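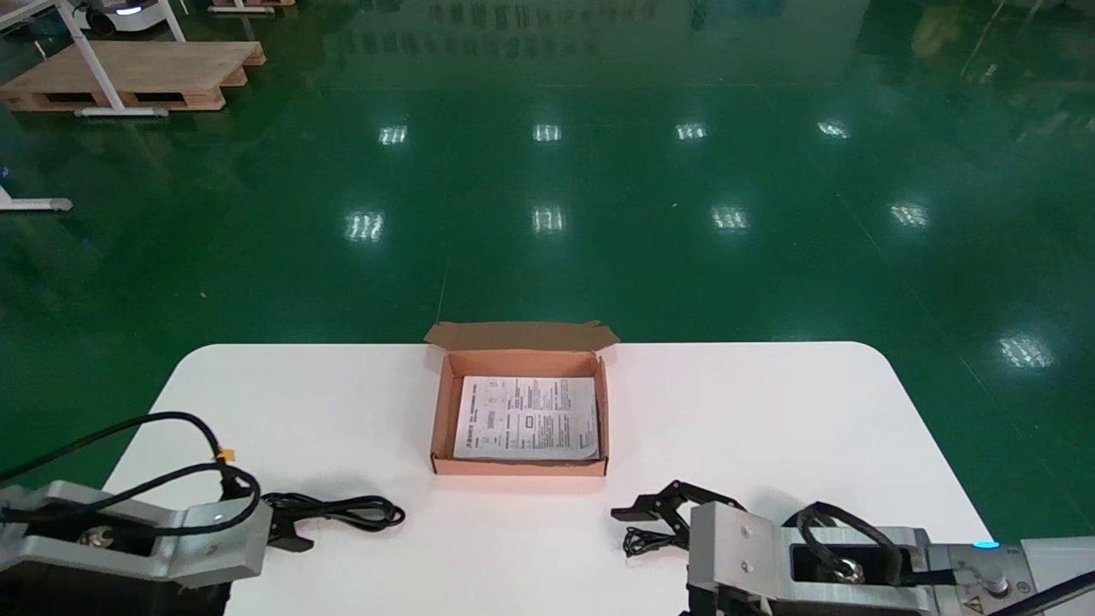 Carton open, instruction sheet lying in the bottom.

October. Glue joint trials on returned-goods cartons, continued from the previous page.

Question is still whether the side seam or the base fold gives way first after a spell in humid air. The Zirkero board is the lighter of the two and has the shorter flute. The Ratari board costs more and so far shows no clear gain in the seam, though the creases are cleaner.

Conditioning cupboard was set before lunch yesterday and the chart shows a steady line overnight apart from one dip when the door was opened. Dip ignored. Cartons went in flat, separated by wire racks, and were made up by hand after they came out. Making them up beforehand traps air under the base and gives a false good result. See the September mess.

Batch 378, Zirkero board, cold PVA on the side seam. Loaded with a 600 g bag of shot, lifted by the lid flap, held, set down. No movement at the seam. Crease whitening along the hinge on the second lift, outer liner only. Pulled the seam open afterwards: fibre tear over most of the glue line, bare patch at the bottom end where the applicator wheel leaves the board. Same patch as last time. The wheel timing wants looking at before any more seams are made.

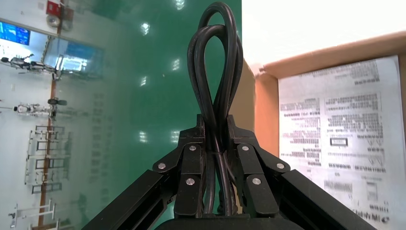

Black cables, bundled.

Batch 2519, Ratari board, hot melt. Seam parted cleanly on the first lift with almost no fibre tear. Glue had skinned over before the press came down. Nozzle temperature was correct at the controller, so either the open time is too long or the board is colder than the room when it reaches the nozzle. The stack stands next to the loading door. Move it inside the night before and repeat with nothing else changed.

Repeat the lift test on both with 2 beads in place of the single one. Radulović supplied the hot melt and their data sheet gives open time for a thicker bead than ours, so the printed value is no use as it stands.

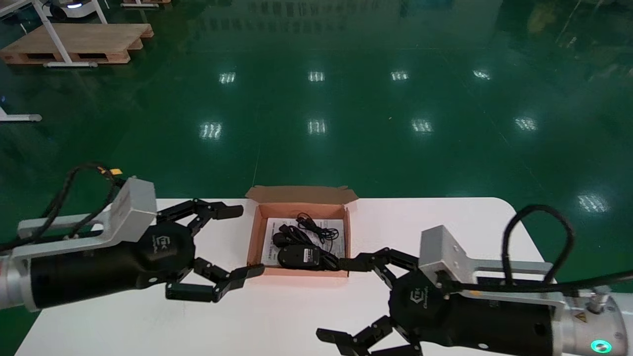
Mouse and cables on top of the sheet, back flap up.

Hinge crease: the flap should stand without springing forward. On the Zirkero board it does if the crease is rolled twice. Rolled once, it creeps forward over the lid opening and catches on whatever goes in. Rolling three times cracks the liner.

Cavura want the flap score moved inwards by a board thickness. No objection, but the knife has to be reground and the old cartons will not nest with the new ones. Keep the stock apart and mark the bundles on the end, not the top.

To do:
– wheel timing, bottom end of seam
– Ratari stack away from the door
– ask Radulović for open time on a thin bead
– clean the press platen, there is old hot melt on the left corner
– fresh chart paper for the cupboard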